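4.3 Preparing a cloth sorting trial

The steps in this section are the same for both policies compared in the Lavis study. Do not change the order, or the results cannot be compared with the 834 episodes recorded before.

1. Start the Dunia controller and wait until both arms report "ready".
2. Put one bin near each arm. The bins do not need to be parallel to the table, and a different angle in each trial is even welcome.
3. Fill the bins with cloths from the trial list. Do not fold them neatly.
4. Keep the middle of the green surface free.
5. Open both grippers and start the recording.
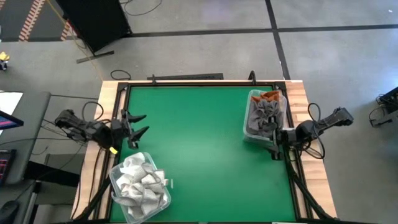
Figure 4-2. Work surface with both arms and two filled bins.

CAUTION: Keep your hands outside the rails while the arms have power. Check also that the cable loops can move freely.

Note – a trial is counted as failed when a cloth is not released within 15 seconds. With this rule, the policy with random bin angles completed 331 trials, and the policy with fixed angles completed 167, from the same number of starts.

6. After the trial, save the log under the trial number and empty both bins before you fill them again.

Section revised 2025-03-27, Sanne Wouters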